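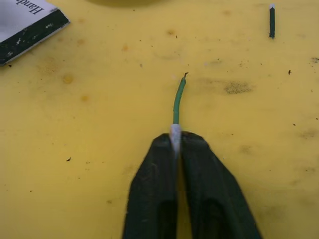 The yellow I'm after, or near enough

Painting a north facing kitchen yellow — mad?

marrowfat
Joined: March
Posted 03/09/2023

Moved into the Olham house in spring, kitchen is at the back, north facing, one window. Currently magnolia gone grey. Want proper yellow on the walls, strong one, no lemon, no custard. Other half says it'll be like living in a cheese. Anyone done it? Also which paint, prices are all over the shop. Was quoted 60 quid a tin for Sjögren which seems a lot for a room you fry eggs in.

dripdry
Done it, hated it, painted over in 11 months. North light turns yellow green. Looks lovely on the tin lid, then you get it up and everyone round the table looks poorly.

Kettle_on_again
Disagree with dripdry. Ours is north facing and yellow, best room in the house. Trick is go for one with some red in it. If it looks a bit too orange in the shop thats the one you want. The lemony ones go green, yes, agreed on that bit.

dripdry
Mine did have red in it. Still green by teatime in winter.

Kettle_on_again
What bulbs did you have in?

dripdry
Normal ones??

Kettle_on_again
Well there's cool white and there's warm white. Cool white over yellow is horrible. Bet it was that.

marrowfat
Ok so bulbs first. Ours are the blue-ish sort the last people left, will swap them before I judge anything. Did get 2 tester pots, the Sjögren and a Belano one from the place in Pekstead. Belano is half the price and to my eye the same colour?? Might be my eyes.

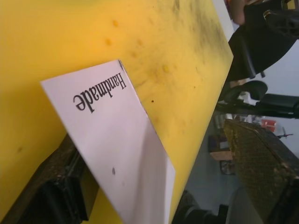
Anyway the other thing I'm stuck on is finish. Matt looks nicer but it's a kitchen, with kids in it. Yellow's not going to hide finger marks is it. Is eggshell on walls a bit school corridor?

plinth
Don't do matt. Just dont. Behind the cooker you'll be wiping it every week and matt goes shiny where you rub. Get a kitchen and bathroom one, they do them in a low sheen now, not corridor at all.

And you can't judge from little tester squares on magnolia. Paint a big bit of lining paper, two coats, move it round the room. Morning and evening.

two_left_gloves
What plinth said re paper. Leave a white border round it though or the old wall colour throws you off.

Belano is fine but thin. I needed 4 coats over a beige. So work out the cost again before you call it cheap. Yellow covers badly whatever you buy, worse than red some say. Put a white undercoat on first.

plinth
Never needed 4 of anything. Were you using a foam roller?

two_left_gloves
Medium pile, decent one. It's the paint.

plinth
Hm. Used Belano on our landing, different colour mind, 2 coats and done. You might of had a bad tin.

dripdry
Still say do one wall and leave the rest white. Nicer anyway. You can live with one wall.

Kettle_on_again
Feature walls — no. Do the lot, ceiling white, woodwork off white. One yellow wall looks like you ran out.

marrowfat
Ha. Right, warm bulbs, lining paper, white undercoat, no matt. Not doing a feature wall, sorry dripdry. Going back to Pekstead for the undercoat, anyone know if they still do the trade discount if you ask?

two_left_gloves
They did last time I was in. Ask at the back counter, the front one will say no.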